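Home | Listings | Tenants | Owners | FAQ | Contact

We use cookies to remember your search settings. Accept / Manage

Reading time: 4 min

Renting through Gustelel: frequently asked questions

Last updated September 29, 2026

These answers apply to residential leases managed by Gustelel at the Zudotbridge and Han buildings. Where an answer differs from your signed lease, the lease controls.

APPLICATIONS

Who has to apply?
Every person 18 or older who will live in the unit must submit a separate application. A guarantor files the guarantor form only and does not need to attend a showing.

What documents are required?
A government-issued photo ID, proof of income, and contact information for your current landlord. Proof of income can be recent pay stubs, an offer letter, or a tax return. Self-employed applicants should send the full return with all schedules.

Is there a fee?
Yes. The application fee is $27 per adult. It covers the credit and background screening and is not refunded after the screening has been ordered. If the unit is leased to someone else before your screening is ordered, the full amount is returned to the original payment method.

How long does a decision take?
Two business days from the time the file is complete. A file is complete when all adults have applied, all fees are paid, and the landlord reference has been received. Missing references are the usual cause of delay.

Can I hold a unit while I decide?
A unit is taken off the listing page when a $100 holding deposit is received with an approved application. The deposit is credited to the first month's rent at signing. If you withdraw after approval, it is kept.

VIEWING A UNIT

Can I tour the exact unit?
If it is vacant, yes. If it is occupied, we show a unit with the same floor plan. The kitchen and bath fixtures may be of a different age, so check the inventory sheet attached to your lease for what is supplied.

Can I lease without a tour?
Yes. You will be asked to sign a sight-unseen form. It does not waive your right to report defects at move-in. 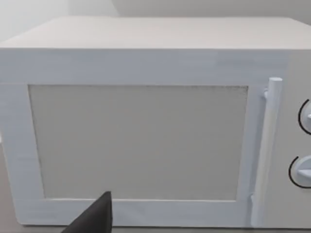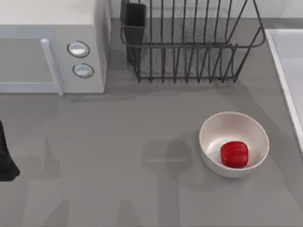
CATEGORY: APPLIANCES AND REPAIRS

Which appliances belong to the unit?
Only those on the inventory sheet. Countertop appliances are not supplied unless listed by item. Anything left behind by a prior tenant and not listed is not maintained by Gustelel, and we will remove it on request before you move in.

Who pays for appliance repairs?
Gustelel pays for normal wear on listed appliances. The tenant pays for damage from misuse, including cracked glass shelves, broken handles, and blockages caused by foreign objects. The charge is the contractor's invoice with no markup.

Can I replace a supplied appliance with my own?
With written approval. The supplied appliance must be stored in the unit or returned to us, and it must be put back when you leave. Gas appliances may not be swapped.

How do I file a repair request?
Use the Zotutik portal. Select the room, then the item, and describe the fault. Requests sent by text message are not logged. For active leaks, gas odor, or loss of heat, call the emergency number printed on your lease cover page. Gas odor should be reported to the utility first, from outside the building.

RENT AND RENEWAL

When is rent due?
On the first of the month. Payments posted after the fourth are late, and the late charge stated in your lease is added the next day.

Can roommates pay separately?
The portal accepts up to four payers per unit. All tenants on the lease remain jointly responsible for the full balance, so a partial payment by one tenant does not stop a late charge.

When will I get a renewal offer?
The offer is posted to the portal before the notice period begins. For leases ending in December, reply by the date on the offer even if the office is closed for the holiday. The portal stays open.

What happens if I do not reply?
The lease ends on its stated date. It does not convert to month-to-month without a signed addendum.

DEPOSITS

How is the security deposit returned?
By check to the forwarding address on your move-out form, with an itemized list of deductions. Roommates receive one check made out to all names on the lease unless every tenant signs the split instruction form.

Can I use the deposit as last month's rent?
No.

Who do I contact about a deduction?
Write to Halfdan Thorlacius, Property Accounts, through the portal under "Move-out." Include the unit number, the line you dispute, and any dated photos from your move-in report.

Get new listings by email. Enter your address to subscribe.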